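Sock

A sock is a piece of clothing worn on the foot, and usually it also covers the ankle and a part of the lower leg. Its main purposes are to absorb sweat, to keep the foot warm and to reduce the rubbing between skin and shoe.

Parts

The names of the parts differ a little between knitters and factories. The cuff is the opening at the top, and it is commonly knitted as a rib so that it can stretch over the heel and then hold the leg. Under it come the leg, the heel, the foot and the toe. In sports socks the cuff is often decorated with two or three stripes, which are knitted in with a second yarn and not printed. 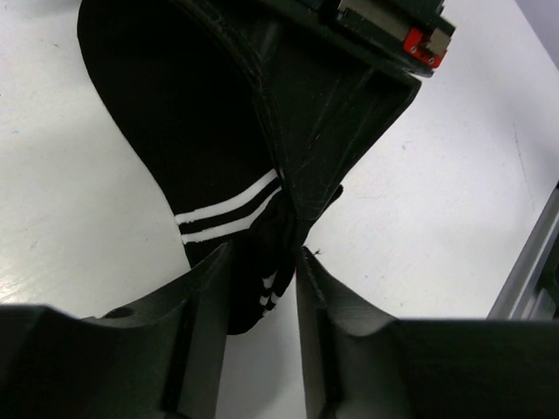 The heel is the most difficult part to make. A simple tube has no heel at all, and it takes its shape from the foot of the wearer. A turned heel is made with short rows, where the knitter works back and forth on only a part of the stitches. Hand knitters usually divide the work over 4 needles and knit with a fifth — or they use one long circular needle.

History

The earliest foot coverings were probably animal skins tied around the ankle. In Egypt, socks with a divided toe were made in late Roman times by a technique called nålbinding, which needs only one needle and is older than true knitting. In Europe, knitted stockings became common in the sixteenth century. The stocking frame of 1589 made it possible to produce them by machine.

The local trade of Isero is described by Thijs Van Leeuwen in his study of the valley. He found a payment for "foot cloths" in a parish account of 1417, and he considers it the first written mention of the trade there. The last workshop, Rizvi, had 28 knitting machines when it closed in December 2000.

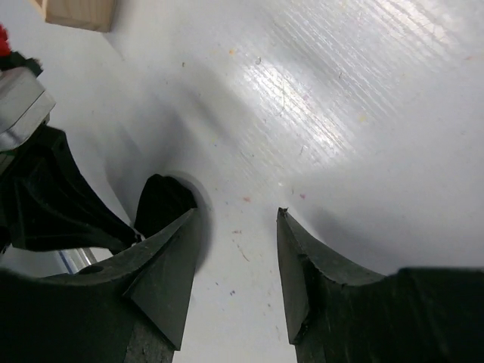 Materials

Cotton is soft and takes up moisture well, but it dries slowly. Wool stays warm also when it is damp, and for this reason it is preferred for hiking and for winter work. Nylon makes the heel and the toe stronger, and a small amount of elastane helps the sock to return to its shape.

Care

Most socks can be washed in warm water. Wool socks need cool water and should dry flat, away from heaters. Holes in the heel were formerly repaired by darning — a kind of weaving with a needle over the damaged place.

See also

Stocking
Darning
Nålbinding
Knitting machine

Last edited by Upendo Mugo, Jan 8, 2020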